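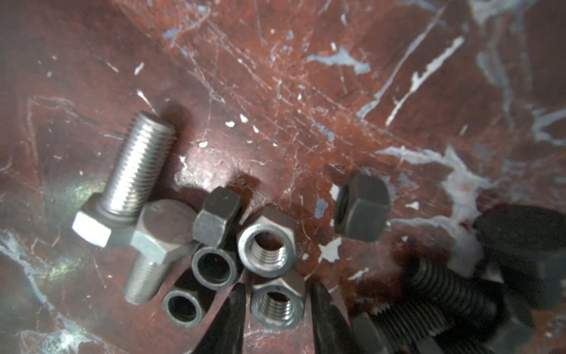 Notes on Keeping a Household Inventory of Fixings

Posted 10/16/20 by Chanida Chaiyaporn
Print this | E-mail this to a friend
14 comments

The present entry sets out the arrangements adopted in this household for the storage and recording of screws, nuts, bolts and similar small items. It is offered in response to several readers of the April entry on paint tins, who asked whether the same method might be applied elsewhere in the shed.

The former arrangement consisted of jam jars. These had been inherited with the house at Idovside and were added to over a long period by all members of the family. No jar bore a label. When a hinge on the side gate required attention last winter, a full afternoon was spent in search of a matching bolt, and a new packet was purchased in the end. The packet was then placed in a jar.

It was accordingly decided that the whole stock should be sorted and entered in a book. The count, when completed, stood at 676 pieces, excluding panel pins, which were weighed. Wood screws formed the largest class. Metric and imperial nuts had been kept together, and their separation occupied the greater part of the work. Readers undertaking the same task are advised to obtain a thread gauge at the outset. A nut that turns freely for the first part of its travel and then tightens should not be forced.

Storage is now provided by a cabinet of nine drawers, bought second-hand from Soylu in the high street. Each drawer is given over to one class of item and is subdivided with folded card. The drawers are lettered on the front, and the same letters head the pages of the book. The book itself is an ordinary ruled notebook. A computer record was tried for a short period and was found to fall out of use, as the computer is indoors and the cabinet is not.

Mr Pongsak Kongkaew, who has kept a similar record at his own premises for many years, kindly reviewed the system and made two recommendations. The first was that rusted items be discarded without exception. The second was that any piece removed for a job be struck from the book on the same day. The first recommendation has been adopted in part. Certain square-headed bolts from the old greenhouse have been retained in drawer H for reasons of sentiment.

The question of minimum stock remains open. A figure of roughly 200 wood screws in the common sizes has been proposed, although the pattern of use over the coming year may suggest a lower one. Washers have not yet been considered.

A further entry will deal with wall plugs, of which a large bag has since been found behind the water butt.

Filed under: Household, Shed
Shares: 9
Print this | E-mail this to a friend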